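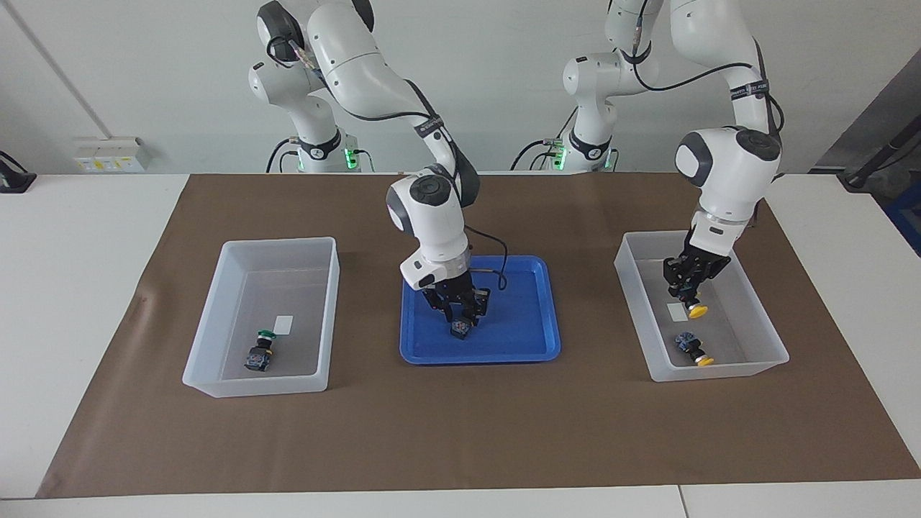

Two-arm cell, button sorting. Yellow cap in one gripper, blue tray in the middle.

Print this page | E-mail this entry
January – posted by Lụa Kim
2 min read

Right, house rules for the sorting bench, because Sushil and I had the same argument twice before lunch and I'd like to have it written down so we can stop!

The first one is the tray. Both arms can get to the blue tray, so we're treating it like a single-track railway – one gripper over it at a time, and the other stays above its own bin until the first has lifted clear. Sushil Jaiswal wanted a timed gap instead (he had 30 on his sheet, in tenths of a second, which took me a while to work out). I don't like timers for this. If a grip is slow the timer doesn't know, and then we've got two wrists in the same bit of air. We're going with a proper claim and release, and he's rewriting step 7 of the Costik script tonight.

Next, the cards. The small white ones in the bins stay put and don't get used as a handy scrap of paper, please. If you swap a bin, check the card before you start the run and not halfway through it.

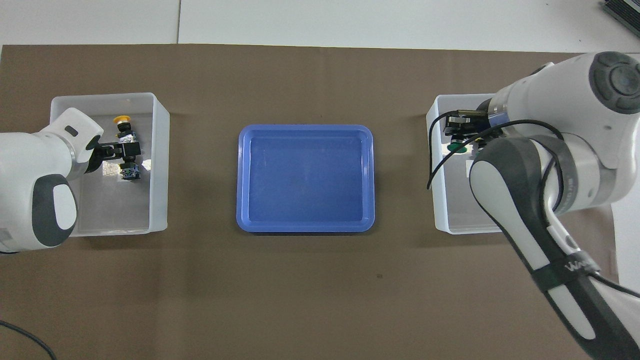 Both grippers down at the bins, tray clear.

Tray clear is the start state from now on. I've gone back and marked run 879 as void in the Jiltano log, as I'd started it with a part already on the tray and the count never recovered. My fault entirely.

Cables: have a look at the loops near both wrists before every run, and again if you've changed a pose. They need enough slack to turn and not so much that they catch a bin wall. Straps get checked at the same time. I know it's dull, but it takes less time than making the tea.

And a green light on a base doesn't mean it's fine to put your hand in! Pause from the pendant, say it out loud, wait for the other person to say it back, then reach. Visitors from Chisholm too, however senior.

Still to sort out: what we do with a dropped part. I say stop both arms, Sushil says stop only the nearer one. Trying mine first, for seven runs, then we'll compare notes.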